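The best hour of my week starts at 4 on a Monday, when the Forgate after-school club opens its doors and I get to finish a thought!

I went back to work when my youngest turned one, and what saved us was other parents. Flevthorpe has 1,959 households and, it seems to me, a lift-share for every one of them.

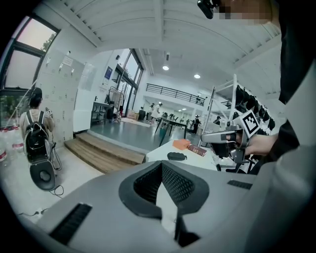

A hand on the grip, with a black-and-white marker on top.

My neighbours swap pickups, hand-me-downs and entire lasagnes (I owe two). Ask for help early, and ask out loud. People love being asked, and my kids adore the extra company.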